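## 6. Setting up the Harnberg lap timer for race day

Carry out these steps after the wheel sensor has been paired (section 5). The car must be parked on level ground with the engine off.

1. Switch on the timer and hold **MENU** until the track list appears.
2. Select your circuit. If it is missing, choose **New track** and enter a name of up to eight letters.
3. Walk the trackside beacon to the start/finish line. Set it on the driver's right, level with the roof of the car.
4. Set **Lockout** to 90 percent of your expected lap time. The timer ignores a second beacon signal until this time has passed.
5. Press **SAVE**. The green light blinks twice.

**Note:** At tracks with a pit lane on the same side as the beacon, the timer will also record in-laps. Mark these as **PIT** before you work out your average.
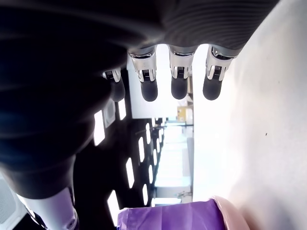 The shift light is set separately from the lap timer, and its settings are kept when you change tracks.

6. Open **Shift light** and enter the engine speed for the first lamp. The factory setting is 4000 rpm.
7. Enter the step between lamps. A step of 700 rpm suits most club engines – use a smaller one for a narrow power band.
8. Start the engine, leave it in neutral, and raise the speed slowly until the first lamp comes on.

**Caution:** Do not change any setting while the car is moving. The display stops updating while a menu is open.

**Caution:** Keep the Zeven antenna cable away from the ignition coil. Interference can cause missed laps.

If the display shows **E89**, the timer has lost the beacon signal. Check the beacon battery, then repeat step 3. Lap times already stored are not affected.

For downloading laps to a laptop, go to section 7.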